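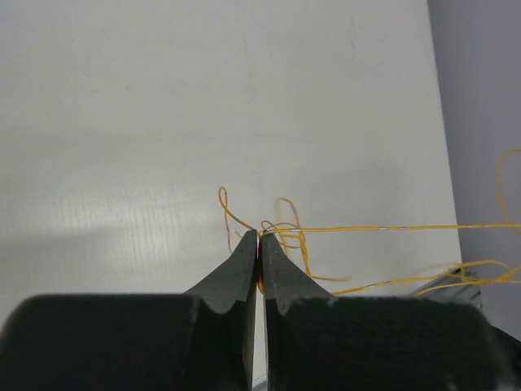 2019-05-19

Ledon gripper kit, trial unit from Clulport, second entry.

Today only cord work. I wanted to know if the narrow fingertips are good enough for thin soft material, because the Kodard fingers we use now let it slide out sideways. The yellow cord is a hard test: it is thin, it makes loops by itself, and it has small silvery parts that shine in the wrist camera.

Settings: closing force at step 4, slow approach, height set by hand. At step 5 the fingers press harder, but the tips start to open a little at the top, so I went back. The gap between the fingers becomes wider toward the base, and a short piece of cord can go inside there. Please look into this gap before you send the open command – I forgot it once, and the cord came up together with the gripper.

Camera: the table gives a strong reflection on the left side. The detection software from the kit does not like this. It also reads the silvery marks as ends of the cord, so one long cord becomes several short ones in the log. I changed the threshold to 191 and it was better on the straight part. In the tangle it is still confused, and there I chose the grasp point by myself on the screen.

The manual says that the tips can be changed without new calibration. I do not trust this yet. After the change I had to correct the height by about 1 mm, and for a cord this is a lot. The part number of the tips is 1502, please write it on the bag, they look very similar to the wide ones.

Compared with the Arsenault kit we tried in January: the fingers are better, the software is worse, and the cable connector is the same bad type.

To do:
Ask Clulport if the force steps are linear.
Repeat with a matte sheet on the table.
Try to pull one strand out of the tangle, slowly, and save the force log.
Check the screws of the left finger again.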